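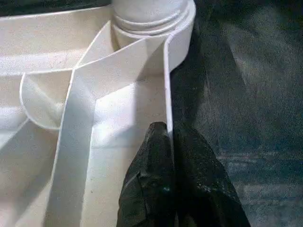 Should the cloth cover come off a plastic frame before it goes away for winter?

Take it off, wash it, dry it fully and store it flat beside the frame.

We get asked this more than anything else at the Dilisbridge Household Library, mostly by members returning one of the fabric-covered stands. The library now has 1051 items on its shelves and the stands are among the busiest. They go out as side tables for sewing, as somewhere to drop the mending, and at holiday time as overflow storage in spare rooms. They come back in all sorts of states, so the notes that used to be taped inside the cupboard door have been rewritten for this issue.

Putting one together

Lay out the parts on a table before you start. A dark tabletop is easier than a pale one when the parts are white, and a towel on the floor underneath will stop a dropped piece from rolling under the radiator. Keep the cloth to one side until the frame is standing.

Most of our stands are the Virág type, with moulded corners and long rods. The rods are 80 centimetres and all the same, so it doesn't matter which goes where. The corners do matter. Two have a shallow socket and two have a deep one, and the deep ones belong at the back. If a rod will only go in part way, take it out and turn it a quarter turn. Please don't hit it with anything. We lost two corners to a rubber mallet in April.

Push each rod in by hand, close to the socket. People tend to hold the far end, and then the rod bows and the corner twists off the one beside it. With two people, one can steady the corner while the other feeds the rod.

The older Wernach stands are a bit different. Their rods are numbered underneath and do need to go in order. The sheet in the bag has a diagram, and there is a spare copy at the desk if the one in the bag has gone missing again.

Fitting the cover

Start with the cloth hanging loosely over the whole frame and work out which way the seams run. Hook one corner, then the corner diagonally across from it, then the other two. Going around in a circle uses up all the slack by the third corner and the fourth won't reach.

Leave some give in it. A cover pulled drum-tight looks smart but it drags the corners inward, and the stand will rock. A few wrinkles are fine. If you want it smoother for a craft table or a display, iron the cloth before it goes on, on the cotton setting with a damp tea towel over top. 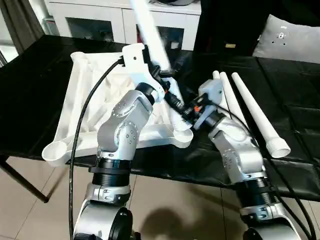 White cloth over a white plastic frame, on the black table.

Cleaning

Covers can go in the machine on cold with a mild soap. No bleach and no fabric softener. Hang them to dry, as the dryer shrinks the edging and then nothing fits. If you have a stain you can't shift, bring the cover back as it is and tell us what it was. There is no charge for an honest stain.

Moulded parts collect dust wherever there's an inside corner – along the bottoms of narrow pockets and in between ridges. An old toothbrush and warm water with a drop of dish soap will get most of it. Rinse, shake out the water and leave the parts open side down on a rack overnight. Cream cleanser scratches the finish, and the scratches turn grey.

Yellowing is a different matter. It comes with age and sunlight, and scrubbing won't bring the colour back. We don't mark a stand as damaged for it.

Returning a stand

Take it fully apart. The rods go in the long bag and the corners in the small one. Fold the cover in thirds and lay it on top – it should be the last thing in and the first thing out. Check the parts against the tag before you zip up. The loan period is seven days, and you can renew once by phone if no one is waiting.

A replacement set of corners now costs us $49, up again from last year, and we order them from Tilunmont with a long wait on delivery. If you find a hairline crack in a corner, please set it aside in an envelope with the item number on it. A cracked corner that goes back in the bag usually breaks in the next person's living room.

Do keep any broken pieces as well. Some can be glued, and the rest are handy for comparing sizes when the new ones arrive.

The next frame and cover evening is on May 8, 2018, from 6:30 in the back room. Bring your own stand if you have one at home that wobbles or has lost its instructions. Needles, white thread and spare elastic will be on the table. Parking is off the lane, and the side door will be unlocked until 8.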